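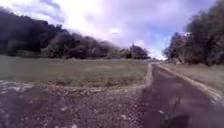

Gravel track and yard tips – keeping the stones outside

Updated 12/20/25

Quick list this time, wrote most of it standing up. We live at the end of a gravel track with a field on one side, and everything that's on the track ends up on the kitchen floor sooner or later. Same for anyone on the Clulska road I guess. Take what you need.

Puddles at the edge

Low spot where the grass meets the gravel – always the same spot. Don't just throw stone in it. Stone sinks, puddle comes back wider.

Wait for a dry day or bail it out with a dustpan. Scrape the mud off the bottom until you hit something firm. Coarse stone first, then the smaller stuff, then tamp. Leave it slightly proud of the ground around it because it will settle.

If the water has nowhere to go, cut a little channel out toward the grass. Spade width is plenty. Check who owns the grass first.

No tamper? Short length of fence post, stood on end. Hard on the wrists. Gloves.

Raking

Rake after rain, not in a dry spell. Dry packed gravel just skates under the rake and you get dust in your teeth.

Pull from the edges back to the middle. Cars push it all outward, so that's where your missing gravel is, under the weeds.

Pick out the big stones as you go, the ones that roll your ankle. I keep a bucket by the gate. They're good in the bottom of plant pots or for holding down a tarp.

Weeds and the dry fringe

Pull in February if the ground is soft. Roots come out whole. By summer you're snapping tops off and it's pointless.

Boiling water from the kettle works on the small ones between stones. Two goes, a few days apart. Carry the kettle with the lid ON. Ask me how I know.

Old dry grass along the edge – clip it short with shears before it flops over and rots into the gravel. Once there's soil in the gravel you will be weeding forever.

The boot situation

One mat is not enough. You need a rough one outside, an absorbent one inside, and then a tray. The tray is the important one.

Ours is a Brunex boot tray, 16 bucks, the kind with a lip. Holds 5 pairs if you're not fussy about them touching. Tip it out in the yard before it gets full, not after.

Stones in the treads: old butter knife on a string by the door. Flathead screwdriver also fine. Don't use a good knife, the tip will go.

Wet boots – newspaper inside, change it after an hour, then again at bedtime. Never right up against the heater, the soles come unglued. Lost a decent pair of Walczaks that way.

Mud on pants: LET IT DRY. Then brush, then wash. Rubbing wet mud just drives it in. I still catch people in this house doing it at the sink.

Floors

Sweep before you mop, every time. Grit under a wet mop is sandpaper. The Skivdale house had a nice floor once and I watched it go dull in one winter.

Soft broom for the grit, then vacuum the corners with the brush head on. Not the bare nozzle, it drags little stones along and leaves a line.

Scratches already there? Rub a walnut over the light ones. Sounds silly, hides a lot on a wood floor. Wont do anything for deep ones.

Car mats

Bang them on the gate post first. Then hose, then hang over the fence, rubber side out.

Carpet ones – baking soda on, leave overnight, vacuum. 6 tablespoons does a full set for a regular car. Do it while they're dry or you get paste.

Keep an old towel under the driver seat for your feet on wet days, and swap it out before it starts to smell.

Odds and ends

Squeaky gate hinge: candle stub if you're out of oil. Lasts a few weeks.

Wheelbarrow stored on its nose so it doesnt fill with rain.

Shovel handles, bit of linseed oil once a year. Lay the rag out flat outside to dry, don't ball it up – oily rags can catch fire by themselves.

More on drains when I get to it. Also still need to redo the bit on salt, what I wrote last winter was for concrete and people have been putting it on their grass.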